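Kitchen storage talk – running order, notes to self

Start w/ the December question: how many mugs do you own, how many do you use? Hands up. Wait for the laughs, don't rush it.

Multo survey next. 2,173 replies. Biggest complaint = cupboards too deep, stuff at the back is forgotten. Say it slowly, then move on.

Going up instead of out. Small footprint, tall pole. Good for renters, no drilling.
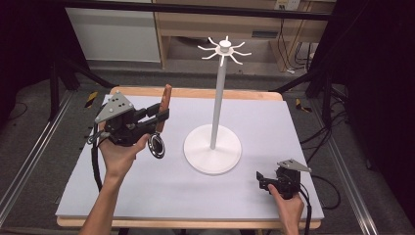

White mug tree, round base, hooks all bare

Kragh story – the 5 week trial where they took the doors off. People tidied more the first week, then stopped. Dont oversell this, it was one apartment block.

Hooks vs shelves. Hooks: quick to grab, easy to see. Shelves: dust, stacking, chips. Mention heavy mugs, someone always asks.

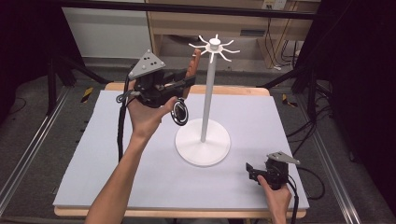
Same type of stand, hooks going out all the way round

Drink water!!

Kornél Pálfi's point about counters – whatever lands there first stays there. Credit him properly, I forgot last time. His 32 rule: nothing on the counter you haven't touched in 32 days. Audience can argue about the number, fine.

Then Skostilier slide, skip if running late. Cerkel hinges too, skip.

Bit on color. All white kitchens – calm, but you lose things in them. White dish on white top, where's the edge.

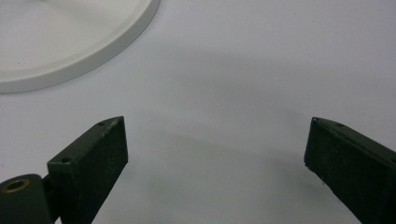

White on white, only the rim and a thin shadow

Homework for them: one drawer, 10 minutes, timer on. Not the whole kithcen.

Questions. If none, ask about lids.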